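Bikthorpe workshop notebook - April, late afternoon

Back on the desk organizers after a long spell away from them. I had meant to write up the Morelli hinges first, but those are still clamped and sulking in the back, so they can wait for their own page.

The question for today was whether the divided box, the one with the thin partitions, earns its footprint on a desk that is already busy. On the bench everything looks useful. Put the same box next to a laptop, a phone and all the chargers a person drags along, and you find out quickly how much elbow room is left. So I cleared off the good bench, set the small desk up the way people really work at it, and left the cables exactly as they fell, which took some restraint on my part!
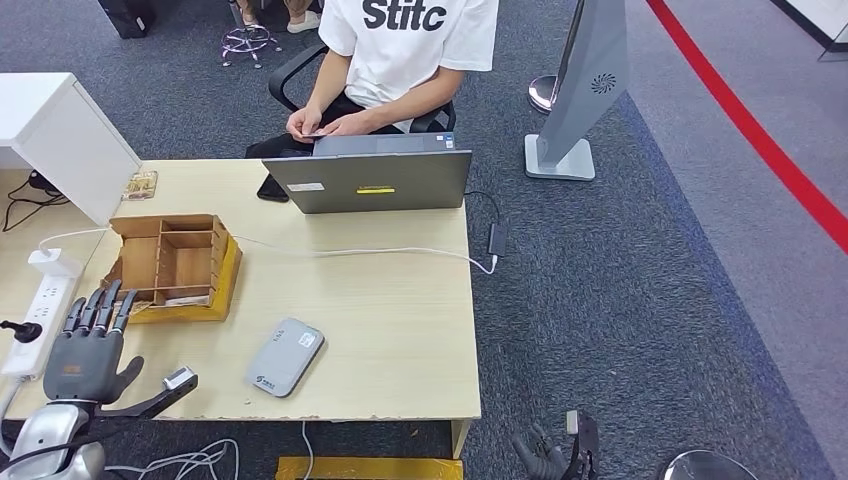 I like the tray more than I expected to. The Otov drawing had the box sitting straight on the desktop, and I was all for it because it saved a part, but the tray catches the little bits that get past the partitions and you can slide the whole lot over when you need the space. I would make it a touch narrower at the front next time - the lip is handy for pulling, though half of it would do just as well.

The side wall is another matter. It wants to lean outward, and once it leans the partitions lose their grip and wander. I tried a drop of glue on one of the older boxes and it held nicely through the afternoon, but then of course it no longer folds flat, and folding flat was the whole reason Stirkano liked the idea in the first place. A deeper slot at the corner might be the better road. I'll cut 3 corners with different depths and see which one I can still open with cold hands in the morning.

Cables are still the real trouble. A white lead looping right across the desk to the power strip takes up more working space than the box does, and no number of compartments will fix that. I keep coming back to a notch in the back edge of the tray, wide enough for one lead and no fancier than that.

Also, the front rim of this desk is getting properly chipped. It needs sanding before anyone catches a sleeve on it. The 12 mm offcuts are on the shelf by the saw if somebody wants to start on the tray before I'm in. Please leave me the long one.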